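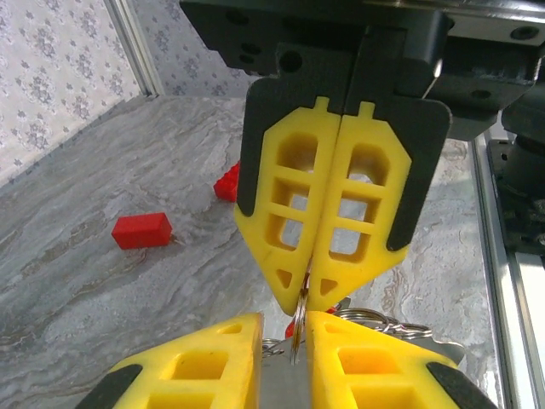 We use cookies to remember your login and to count visits. By continuing to browse you accept this. OK / Manage settings

Spare keys: who has yours?

korik_row
09/09/2025
Locked myself out again. The door on our building closes behind you with a very satisfied click, and I was on the wrong side of it in slippers, holding a bag of recycling. My spare was with Gertraud on the second floor, who was on vacation, with my spare. I had never asked her to leave it behind because it seemed rude to suggest she might travel.

The locksmith charged me 50 for a job that took less time than writing the receipt. So I am asking the group: where do you keep the spare, and with whom? My current thinking is a combination box screwed to the wall by the bike racks. My wife's current thinking is that I should check my pockets.

fthaler
Do not do the box. We had one at the old place on Koller Street and everyone on the landing knew the code within a month, including the kid who delivered the flyers. You get a box that says KEYS IN HERE to anybody walking past, and then you get to wonder about it every time you go away for the weekend.

Give it to a neighbor you like. Give a second one to a neighbor you don't like but who never leaves the house.

Waltraud R.
I am apparently the neighbor who never leaves the house. I currently hold keys for five apartments and one garage. They hang on hooks inside my broom closet and none of them has a name on it, for security. This worked well until I forgot which was which.

burgi_t
Waltraud, color tags! You can buy those little plastic caps that go over the head of the key, they cost next to nothing, and you write the colors down somewhere that is not the closet. I did ours in April and it was the most organized I have felt all year (the bar is low, I still have a drawer with a fondue fork and a passport in it).

Also I disagree with Fabian about the box and I am married to him, so this has been discussed. The trouble on Koller Street was that he set the code to 1291 and then told people it was "easy to remember, it's the Swiss one." A box is fine if you pick a decent code and change it when the cleaner changes.

fthaler
It is easy to remember. That was the entire point of it.

burgi_t
Everyone did remember it, yes.

josefina.b
I went the other way and put in a keypad lock, a Femon. No keys at all. I'll give you the good and the bad.

Good: I run in the mornings and no longer carry anything. My sister can get in to feed the cat without a handover ceremony. The plumber got his own code and I deleted it afterward.

Bad: it eats batteries in winter. It beeps when you press the buttons, and the walls here are thin, so the whole hallway knows when I come home. And it has a keyhole underneath for when the batteries die, so I own a spare key after all and had to find somewhere to put it.

korik_row
And where did you put it?

josefina.b
Waltraud has it.

Waltraud R.
Do I? Which one?

G. Wyss
I'm back, I have read all of this, and I would like it noted that I offered to drop the key at the bakery before I left and was told "don't bother, I never lose mine."

For what it's worth I would not use a keypad. My mother had one and could not see the numbers in the evening. She propped the door open with a flowerpot for 2 years. Nothing was stolen except, eventually, the flowerpot.

korik_row
I don't recall saying that about the bakery, but it does sound like me.

stamora_dan
Is anyone going to mention the landlord? In my building you're supposed to ask before you copy the front door key. Ours are the restricted kind, you need a card to get one cut, and the management office wants the card, a form and two weeks. I've been on one key since I moved in. I wear it around my neck like a latchkey kid.

burgi_t
Check the lease. Ours says we get three per apartment and they only handed over two. I wrote one polite email and the third turned up in the mailbox. No note, in an envelope that had obviously been used before.

fthaler
For the restricted ones, tell your insurance how many exist. If one goes missing, some policies cover changing the cylinder and some cover only your own door and leave you with the bill for the whole building's. Ours was the second kind. I read it on the train and then needed to sit quietly for a bit.

korik_row
OK. Decision so far – one with Gertraud, one in my desk at work, no box. I may also start wearing shoes to the recycling.

G. Wyss
I'm away again next month.

Waltraud R.
I have a free hook.

Recent in House & Hallway
Bike room: whose is the tandem?
Draft under the front door, foam or brush?
Korik storage units, worth the price?
Laundry schedule (closed, again)
Best doormat that stays put on tile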